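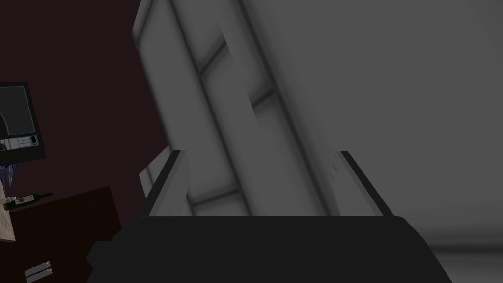 Home | About us | Courses | Prices | Contact

About us

Nerstead is a small language school in Brostamport. We teach English and Mandarin to adults who work during the day and have only the evening for study. Our rooms are on the second floor of the old Pokard building, above the bakery, and the entrance is from the side street.

The school was started by Sihan Lu, who came to Brostamport as a student and gave lessons at her kitchen table. At first she had 3 learners. When the kitchen became too small she rented one room, and later the room next to it. Today we are six teachers, and all of us have learned at least one foreign language as an adult. We remember well how it feels to search for a simple word in a shop.

Our groups are small and meet two times a week. A full course has 30 lessons and begins in September. In the first lesson we speak with each learner alone for some minutes, so that we can choose the right group together. 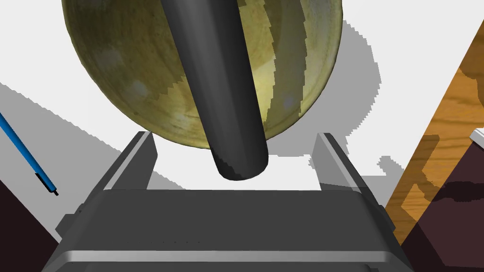

A striped round shape and a dark gray cylinder

We do not use one textbook for everybody. Our teachers write their own materials, and the Mandarin readers in the Cui series were also made in our school. The first reader teaches food, family and travel by bus. Our library has 3,000 books and magazines, and learners may take them home for one month without paying.

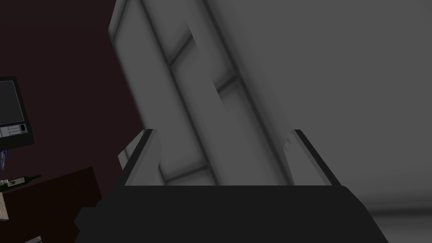 Large paneled object in pale gray-white, close view

On Friday evening the door is open also for people who do not study with us. We drink tea, play word games and speak slowly. Please bring a friend if you like.

You can visit us before you decide. Write to the office and we will find an evening when your level has a lesson.

Related pages
Our teachers
Evening Mandarin for beginners
How to borrow from the library
Questions about course fees

This website uses cookies to remember your language choice. Accept | Read more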